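Speaker notes, Brulent internal engineering day, 7 October 2021
Lorraine Stubbs, assembly cell group
Slot: 18 minutes. Clicker is unreliable, stand near the laptop.

Slide 1. Title
"The Peg Was Fine." Wait for people to sit down. Say who I am. Don't apologize for the title, last time that took two minutes.

Slide 2. What we thought we had
Two-arm cell, small-parts assembly, run for the Hinds contract. It had finished 1597 insertions without a fault anyone wrote down. Pause on "wrote down." We'll be coming back to that.

Slide 3. The fault
In January the left hand started pushing. It would line up a part, go down, meet resistance, and keep going, well past the force limit in the config file. Limit is 40 newtons. The log says 100, and it says 100 because that is where the sensor stops reading. The true number is anyone's guess. Mine is rude.
Damage: one fixture plate cracked through, two fingertips bent, one afternoon of people blaming the peg supplier. I was one of them. Own it early, somebody from purchasing will be in the room.

Slide 4. What we blamed, in order
The pegs (measured, in tolerance). The plates (same). Calibration (redone twice, lovely, changed nothing). Rerier, who wrote the grip library and answered our email with a link to the page we should have read first. Keep this moving, it gets a laugh if I don't explain it.

Slide 5. The cause
The force check lived in the Zirura motion layer. When both arms were active, a timeout on the right arm restarted the check for both, and the restart cleared the left arm's limit back to its default. The default was "none." Say that slowly.
So the cell was safe as long as the right arm was never late.

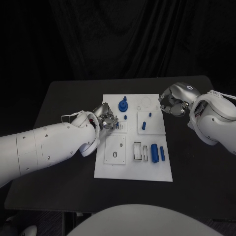 Slide 6. Why testing missed it
We tested one arm at a time, because it was easier to watch. Each arm passed. Our acceptance sheet had a box for "both arms" and it was ticked, in my handwriting, on the strength of both arms having passed. Leave room here for people to enjoy themselves.

Slide 7. What changed
Default limit is now the lowest value the hand supports.
A restart on either arm stops both until a person clears it. Yes, it's annoying. Operators have told me how annoying.
The sheet now asks for a log file where it used to ask for a tick.

Slide 8. Still open
We don't know how many of the 1597 ran with no limit. The old logs kept peak force only on failed cycles. If they ask whether I'd have stood next to it, the answer is that I did, with coffee.

Questions. If none, ask the motion people about timeouts and sit down.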